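Kobori Cat Club Opens Entries for Its Lurcombe Show

Lurcombe, July 5, 2021. The Kobori Cat Club is happy to announce that entries are now open for its next all-breed cat show in Lurcombe. The last show was held in February of the year before, and 179 cats were entered. This time the hall has room for 242 cats, in 8 judging rings.

Shigeru Shimada, president of the club, says: "Our breeders have waited long for this day. Many of them have young cats which were never on a show bench until now."

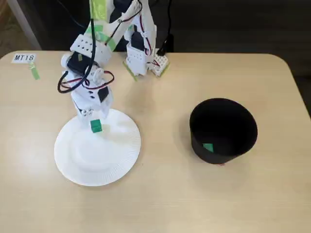
Entries and classes

Kittens, adults and neutered cats can be entered, also household pets without pedigree. Every cat must have a valid vaccination card. The Bisport Cup goes again to the best litter, and the Pridon Plate to the best veteran. Entry forms can be asked from the club secretary in Lurcombe by letter or by telephone.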